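Push Cell Safety Walkthrough, Liko bench
Filled in by Areti Triantafyllou, April 18, 2019
Reason for inspection: arm kept moving after a stop request, rod hit the board

I did this one with Iraklis Kyriakidis on the pendant and me on the clipboard, and we took our time over it. The boxes are our usual ones from the Stasiv template, but I've scribbled after most of them, so bear with me (or skip to the open items at the bottom).

1. E-stop on the bench edge. PASS
Pressed it 14 times, at different speeds and in different corners. The arm froze every time. Great! So the hardware stop wasn't our problem.

2. Software stop from the operator screen. FAIL
This is the one that bit us. Iraklis clicked stop and the arm finished its stroke anyway, going down as well as across. We got the same thing again at low speed. The log shows 800 milliseconds between the click and the controller hearing about it, and I'd want that a whole lot shorter before anybody leans over the bench.

3. Downward force limit. FAIL
Somebody had set it to 600 newtons, I guess while testing the mount, and it never got put back. I've lowered it for now. Please don't touch it without telling me!

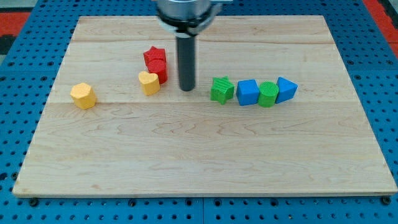 4. Rod, collar and tip. PASS WITH COMMENT
The rod took the hit, so I checked it for a bend by rolling it on a flat plate, and it rolled fine. The collar screws were a bit looser than I like and I snugged them up. What I'd still love is more room for the tip at the start of a run. When it comes down between the red cylinder and the green star there's only a narrow strip of bare wood on the cylinder side, and if the height is off you're into a block before you've pushed anything. The whole near half of the board is open, so let's park it down there! Iraklis says it's a quick change to the start pose.

5. Board clamping. PASS
I shoved it pretty hard from all sides and it stayed put. I ran a fingernail along the joint too and didn't feel a step.

6. Workspace limits. PASS
Jogged out to each side, slowly, and the arm stopped where the config says it should.

7. Guarding and floor tape. PASS WITH COMMENT
Tape is peeling by the door. A new roll is coming by Fedex with the Fivimport order.

8. Paperwork. FAIL
The last signed sheet in the binder is from December. Yes, I know, partly my fault.

Open items
Stop delay: Iraklis, before the next unattended run
Force limit locked behind a password: me
New start pose: Iraklis
Tape: whoever opens the box

Until the first two are closed, one person stays at the e-stop for every run, hand on it, phone away. Call me on extension 17 if anything feels weird.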